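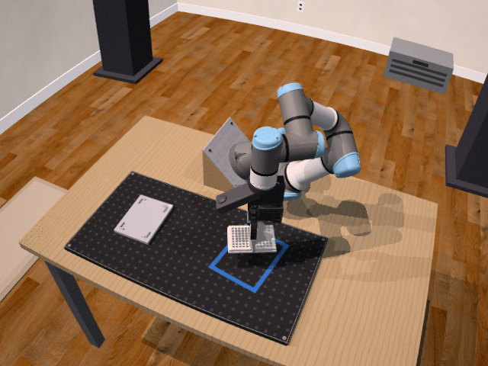

porkine_goalie
Moderator, High School Hockey board

Faltier wants $2,000 a kid for the fall showcase in October. 40 scouts promised. Has anyone seen a list?
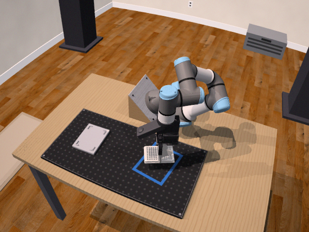 Re: Faltier showcase

ivell82: No list. We went. My son got two shifts with the puck and a T-shirt.
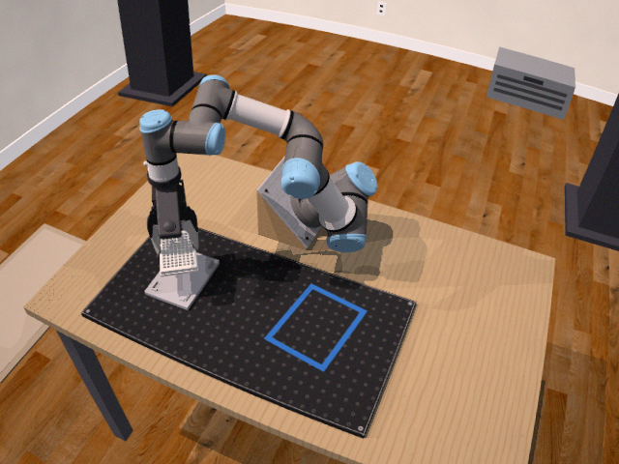
bittencourt_dad: Disagree. Mine got a call from a prep coach that Thursday.

ivell82: A call or an offer?

bittencourt_dad: A call. It's a start.

porkine_goalie: Every camp sells "a start."
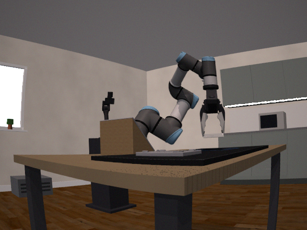 And the Ivell rink runs a weekend for $100. I'd want names in writing before paying Faltier.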